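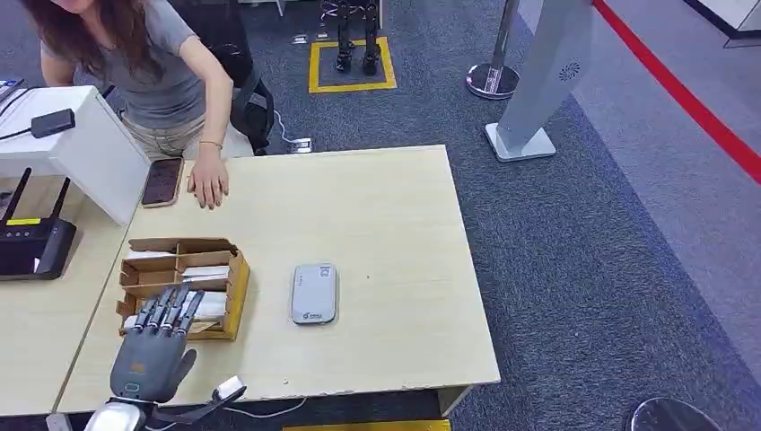
Club till almost 8 again. Feet hurt, brain mush, writing this fast before I lose it.

So the Grorer task is the hard one. Hand has to go to the organizer, close on one envelope, lift, put down on the table. Just one. We kept getting 2 stuck together and the judges won't take that. Tried a slower close – better. Tried moving the thumb in sooner – worse, much worse, it shoved the whole box and I had to start the run over.

195 demos logged now. Rules say bad ones stay in the log but get marked, so I spent half the break marking. My wrist angle is off in the early ones, you can tell right away in the plots. Should of checked the zero before starting. Always check the zero!!

Power bank pickup is fine. Boring even. Fingers come down, squeeze, done. I'd do that one all day.

Balier team is ahead of us on the board. They switched to the soft grip settings back in January and never said a word. Korach still fighting their cables, so not last at least.

Got snappy over the Bühler writeup and I feel bad. It's 3 pages and I wrote none of them, so really not my place. Will do the methods part tommorow, before lunch if I can get up.

To do –
thumb timing, small steps this time
re-record the left compartments
ask if thicker paper is allowed
charge laptop (!!)
return the library book, overdue again

Ate cereal for dinner. Mom asked how it went and I said "envelopes" and went upstairs. Will explain in the morning. Bed.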